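Enero, casi las once de la noche

Cajas, sobres amarillos y una tarde muy larga

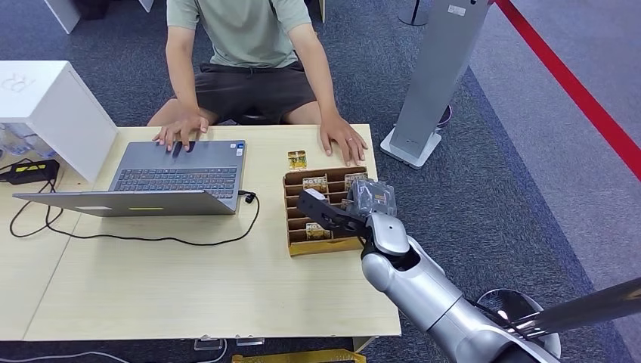
El portátil abierto, la caja de cartón con sus casillas y los paquetitos de HOTEL. Mesa clara, cable por medio, como siempre.

Querido diario (sigo escribiendo así, como a los doce años, y no pienso cambiar ahora), hoy tocaba por fin ordenar lo de las casillas. Llevaba desde antes de las fiestas diciendo que lo haría, y entre una cosa y otra la caja se había quedado encima del armario del pasillo, boca abajo, con un jersey encima. Esta mañana la bajé, le soplé el polvo y me dio hasta alegría verla. Es una caja sencilla, de cartón marrón, con tabiques finitos que se cruzan y hacen una cuadrícula, y no sé qué tienen esas cuadrículas que me ponen de buen humor. Será que de pequeña mi madre guardaba los botones en una parecida y me dejaba pasarlos de un hueco a otro mientras ella cosía.

La idea es tener juntas todas las cosas menudas que me voy trayendo de los viajes: los sobrecitos de las habitaciones, los costureros diminutos, las bolsitas transparentes que crujen en cuanto las tocas. Tsehay se ríe de mí porque dice que viajo para coleccionar tonterías, y algo de razón tiene, pero luego es ella la que me llama cuando se le cae un botón en la oficina y quiere saber si me queda uno de esos costureros. Le he prometido guardarle dos.

Los amarillos con las letras oscuras son mis preferidos. HOTEL, y ya está, como si solo hubiera uno en el mundo. Me gusta lo poco presumidos que son al lado de los del Brultetti, que venían en una cajita con relieve y una cinta que daba apuro desatar. Los del Brultetti los tengo aparte, en el cajón de la mesilla, y todavía no he decidido si entran en la caja grande o si se quedan donde están, porque son más anchos que las casillas y habría que doblarlos un poco, y doblarlos me da pena.

Estuve un buen rato pensando en el orden. Primero quise hacerlo por ciudades, luego por tamaños, y al final me fui al portátil a mirar la lista que empecé el verano pasado y que había abandonado a medias, con nombres que ya ni entiendo. Pone «Rinaldi, el pequeño», y no tengo ni idea de si el pequeño era el hotel, el sobre o el señor de la recepción. También pone «Bollside, repetido», y de eso sí me acuerdo muy bien: fue aquel fin de semana de lluvia en que no salimos más que a por pan y volvimos con los zapatos hechos una sopa. Qué bien dormí allí, por cierto. Pocas veces he dormido tan bien fuera de casa.

La lista va por la fila 71, que parece mucho para unos sobres, aunque ahí están apuntadas también cosas que regalé o que usé (el champú del Cirkov, que olía a tomillo y que gasté en dos días sin ningún remordimiento). He corregido unas cuantas filas y he añadido una columna para la casilla, así cuando busque algo no tendré que volcarlo todo en la mesa, que es lo que hago siempre y luego me paso la noche recogiendo. El cable del portátil, eso sí, me tiene frita. Da la vuelta por delante y se mete en todo. Apuntado queda: comprar una pinza, o un gancho, o lo que sea que use la gente para estas cosas.

A media tarde escribió Thibault para preguntar si sigo pensando en llevar la caja a la comida de primos. Le dije que sí, si la termino. Él tiene la teoría de que en casa de su abuela hay por lo menos otra caja igual llena de jabones, envueltos todos en su papel y ya sin olor a nada, y dice que me los trae encantado con tal de que alguien los quiera. ¡Pues claro que los quiero! Aunque los jabones van a pedir casillas más grandes y ya me veo yo cortando cartón en la cocina con el cuchillo malo.

Merendé tarde, una tostada con aceite y lo que quedaba de la mermelada de higos, y mientras la comía me quedé mirando la caja con esa satisfacción un poco boba de quien lleva todo el día con algo que no le ha pedido nadie. Me hace falta. Ha sido un mes de mucho correo y mucho recado, y estar sentada en pantalón corto con la calefacción puesta, pasando sobrecitos de un sitio a otro, me ha sentado mejor que la siesta de ayer.

Pendiente para mañana: decidir lo del Brultetti, preguntarle a Tsehay si prefiere el costurero con hilo negro o el de colores, y buscar la tapa, que estoy segura de haberla visto en el trastero detrás de las sillas plegables. Y llamar a mamá, que se va a reír cuando le cuente lo de los botones. Me caigo de sueño y todavía tengo que poner el despertador.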